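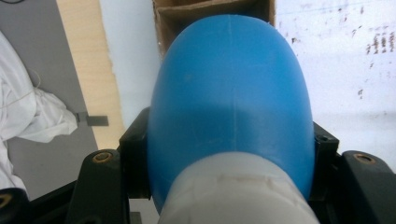

Photo: Fatima Adams

The Gollunthorpe Toy Swap is back in July, and we could not be happier about it! Last year the hall at Ladley Street was so full by mid-morning that people were trading board games on the front steps, and several of you wrote in afterward asking when we'd do it again.

The rules haven't changed much. Bring clean toys in working order, pick up a token for each one at the door, and spend your tokens on anything you like. Big things (ride-ons, play kitchens, dollhouses) earn 2 tokens. Puzzles are welcome with a piece missing as long as you write that on the lid, and you'd be amazed how many people take them anyway. No car seats, please, and no stuffed animals this time, as we ended up with 52 of them at the close and they're still in Fatima's garage.

New this year is a repair table! Mr. Ngcobo from the hardware store will be there with screwdrivers, glue and a big box of spare batteries, so bring the train that stopped running or the truck with the wobbly wheel and see what he can do. He loves this stuff and he's very patient with small helpers.

Doors open at 9 a.m. and we pack up at noon. Drop-off is the evening before, from 5 to 7, and we'd love to have as much as possible in early so the tables are sorted by age before the rush. Anything left over goes to the Prolis family center, which has just opened a second playroom and is especially short of outdoor toys and baby things.

Parking behind the hall is tight, so walk over if you can. See you there!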